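Ticket 2000-11: Jewelry sorting task, small items dropped or tangled during transfer to tray
Product: Kioko two-arm tidy routine
Site: Fusholm test apartment
Opened by: Mwangi Simiyu
Priority: Medium
Status: Open, workaround in place

Summary
The routine is supposed to put loose jewelry from a soft surface into an open tray, one piece per grasp. Beaded bracelets pass. Earrings and fine chain do not pass at the rate we need to call this a usable household chore.

Environment
Controller build 700. Stock parallel fingers with the ridged pads. Patterned bedsheet as the work surface. Room left furnished, daylight plus ceiling light. No fixtures, no tape on the sheet.

Steps to reproduce
Place mixed jewelry on the sheet in front of the tray.
Start the routine with default grip force.
Let it run until it reports complete or stops.

Expected
All pieces in the tray, none deformed, none linked together.

Observed
Large round beads are easy. The pads close on a bead, the rest of the loop hangs, and the release is clean. Hoop earrings are the slow part. A hoop lying flat on cloth has almost no height, so the fingers press into the sheet and pick up a fold with it. The planner then reads the fold as part of the object and lifts too high. Grip force is the second problem. At the default value a thin hoop can rotate between the pads when the arm moves sideways.

Log entry 1
Cleaned the pads with alcohol and repeated with the same settings. No change in rotation. Pad contamination ruled out.

Log entry 2
Lowered the approach speed for anything the classifier labels "ring or hoop." Fewer cloth pickups. Cycle time for a single earring went up to 11 seconds, against 4 for a bead bracelet. Acceptable for testing, not for a person waiting to use the bed.

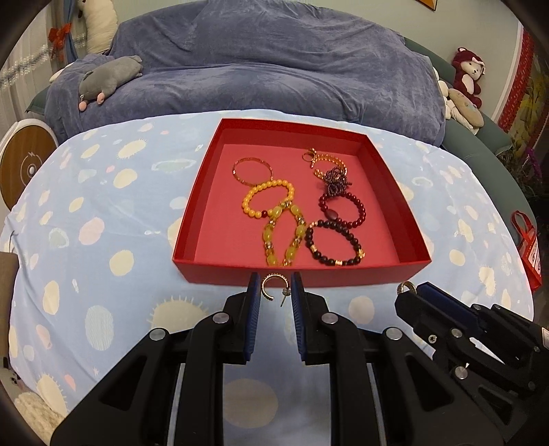
Log entry 3
Changed the release height. The old value was set for the Drindden cutlery task and drops small parts from too far up. With the lower value, earrings stay where they are let go. Side effect: the finger housing now comes close to the tray wall, so the wall has to be in the collision model. It was missing. Added it by hand.

Log entry 4
Looked at tangles. The routine picks a drop point from free floor area and treats every item as a rigid disk. Chain and seed beads do not behave like that — they spread on contact and catch on whatever is next to them. Adding a margin around chain items helps until the tray fills up. There is no step for separating two pieces once they are caught, and I would not trust one at current force resolution.

Workaround
Run both arms at reduced speed. Load rigid pieces first, chain last. Use a tray with a divider if the customer has one.

Reply from Grodbridge support
Please confirm whether the tray wall was entered as a fixed obstacle or as part of the container. If it is part of the container, the planner ignores it during release. Also send the force trace for one rotated hoop. A pad with a finer ridge is planned for June but has not been tested on anything this thin.

Reply, M. Simiyu, 27 May 2018
Entered as part of the container. Changed to fixed obstacle and the near contacts stopped. Force trace attached to the ticket. The peak is well under the limit, so there is room to grip harder on solid hoops. I would keep the default on hollow ones, and the classifier cannot tell them apart.

On the question from sales, whether this can be listed as a supported chore: bracelets yes, with supervision. Earrings and chain no. A person clears the same sheet in less time than the arms need for homing. Leave the ticket open until the new pads arrive.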